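Washing coated knit gloves in a household machine
Speaker notes, Nithin Nair
Gritdale maintenance session, version 12/29/22

Opening
Say name and section. Scope is knit work gloves with a rubbery coating on the palm and fingers, washed on site in an ordinary household machine. Leather, disposable and chemical-resistant gloves are out of scope. Manikandan Rao covers those in the next slot, so send questions on nitrile disposables to him.

Slide 2, the corner and the load

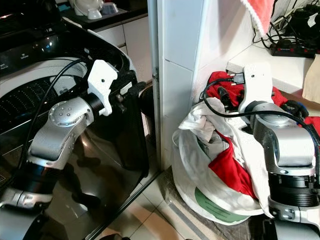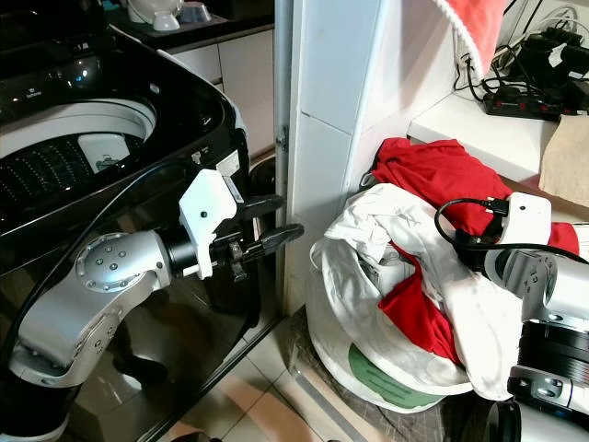
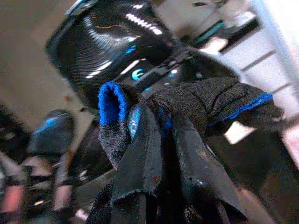
Laundry corner with the machine open (first and second); coated knit glove with blue trim (third).

Leave the slide up while people find seats. Points to make, in order:

The washing machine stands beside a tiled pillar, with a kitchen counter behind. There are dishes on the counter. Policy from this talk onward: soiled gloves do not travel across a counter used for dishes. They go into the laundry bag at the point of removal and stay in it until the bag reaches the machine.

Point at the perforations in the drum wall. Grit that leaves the knit passes through these holes and collects either in the pump filter or under the seal. Both get a check, see slide 6.

Point at the glove. Two materials: a speckled knit, and a smoother, darker layer over parts of it. There are light marks on the coating and one reddish-brown smudge. I have no analysis of the smudge. If asked whether it is rust, say that color alone does not identify it and move on to the sorting rule on the next slide.

Slide 3, sorting
Two groups. Group A is dust, dry soil, cardboard residue and general handling. Group B is anything with oil, solvent, adhesive, or a stain that the person sorting cannot identify. Group A is washed. Group B is set aside for Meenakshi Palaniappan, who decides between contract cleaning and disposal.

Nothing with solvent or fuel on it goes into a household machine, and nothing of that kind goes into a dryer after it. Read this sentence out in full.

Reject at sorting: coating split through to the knit, a hole at a fingertip, cuff elastic gone, coating tacky to the touch. A tacky coating has started to break down and will transfer to the other gloves in the load. Cut-resistant gloves follow the maker's sheet, including its limit on number of washes. If no sheet can be found, treat the pair as general handling gloves and mark the cuff accordingly.

Turn to the audience here. Ask who currently washes gloves at home. Expect hands. The answer from the safety side is that work soil should stay on site.

Slide 4, preparation
Shake out over the bin, outdoors if possible. Pull the fingers straight. Fingers that have rolled in on themselves trap soil in the fold, and the coated strips stick together and come out of the wash still folded. The cuff should be opened out fully as well.

Do not turn the gloves inside out for the first wash. Coated side out. A second short wash with the knit side out is acceptable where odor is the complaint, provided the coating is flexible enough to turn without cracking.

Fill the bag loosely, to half at most. Close the zipper or drawstring completely. Gloves put in without a bag tend to lodge between seal and drum, which is how the seal on the old machine in the Joseph building was damaged in September.

One color group per load is sufficient. Dark gloves with bright trim can shed dye on the first few washes, so they do not share a load with shop towels.

Slide 5, program
Water at 40 C or lower. Liquid detergent, a reduced dose. Powder leaves residue in the knit at low temperature. No softener: it coats the fibers and lowers grip on the coated areas. No chlorine bleach at any dose.

Spin is where most coating damage occurred in our comparison. We ran three settings, same bag, same detergent:

400 rpm: no visible change to coating. Gloves come out heavy with water and need a longer hang.
700 rpm: no visible change on new gloves. Fine creasing at the base of the fingers on older ones.
800 rpm: creasing on new and old gloves. Coating lifted at the edge on some of the older pairs.

Recommendation is 400. The longer drying time is acceptable if the gloves go in at the end of a shift. Sânziana Roman argued for 700 with new stock and her argument is reasonable, but it requires people to separate new gloves from old at the machine. In practice that step gets skipped.

If the machine has no matching setting, use the lowest spin offered and add a rinse. Do not use a no-spin program. The bag holds too much water to lift safely and floods the floor on the way to the line.

Limits of the comparison: one glove model, supplied by Plaltix, and one machine. Coating was inspected by eye under a bench lamp. We made no abrasion or grip measurement after washing. Do not quote the result for other coatings.

Slide 6, after the cycle
Open the door or lid straight away. Take out the bag, then look into the drum and feel along the seal for grit and for loose pieces of coating. Wipe the seal with a damp cloth. Leave the machine open to air.

Empty the pump filter after each glove load for the first month, then set an interval from what is found. Machine off and unplugged, shallow tray under the filter cover. The interval on the current sheet was written for towels and is too long.

Keep the outlet side clear. Where a power strip is mounted near the machine, it stays above bag height, out of reach of drips, and nobody hangs gloves over it. In the second picture the strip is on the ledge at upper right.

Slide 7, drying
Hang by the cuff, fingers down, on a line or a peg rail. Clip one side of the cuff only so that the opening stays open and air reaches the lining. Room temperature. No radiator, no heat gun, no tumble dryer. Heat hardens the coating and the fingers crack at the second joint when flexed.

Turn the gloves once during drying if the lining still feels cold. A glove that is dry outside can hold water in the fingertips for many hours. Test by pushing a folded paper towel into the tip of the middle finger and pressing for a few seconds. Damp towel, back on the line.

Manikandan Unnithan asked for a drying cabinet in the next budget round. I have left this off the slide as there is no decision.

Slide 8, inspection and return
Pair by size and by wear. Left and right from different pairs may be matched if the coating is at the same stage. Flex each finger fully, look for white lines in the coating, and check the thumb crotch, where the knit opens first. Stretch the cuff and release.

Stains that survive the wash are acceptable if the material underneath is sound. Stiff patches are not acceptable. Any glove with a stiff patch is cut across the palm before disposal so it does not come back through the bin.

Mark the inside of the cuff with one short line per wash, laundry pen. Withdraw general handling gloves after the fifth line whatever they look like. Walus marks with a colored thread, and their method lasts longer than ink, but it takes time per glove that we do not have.

Slide 9, open items
Grip after washing has not been measured. A simple pull test on a steel bar would be enough for a first answer, and Sânziana has the fixture.
Detergent dose was set by eye. Needs a proper measure at the machine.
Bag material. The current bag is white and shows soil well, but the mesh size has not been compared with anything.
Route for group B gloves from the night shift, with Meenakshi.

Questions
Likely: can gloves go in with coveralls. No, zippers and hook fasteners tear the knit. Likely: hand washing. Permitted for single pairs, same detergent, squeeze and do not wring. Likely: cost against new pairs. Give the wash count limit and refer to purchasing for price.

If time runs short, drop slide 9 and keep slide 7. Handout is the one-page wash card, stack by the door.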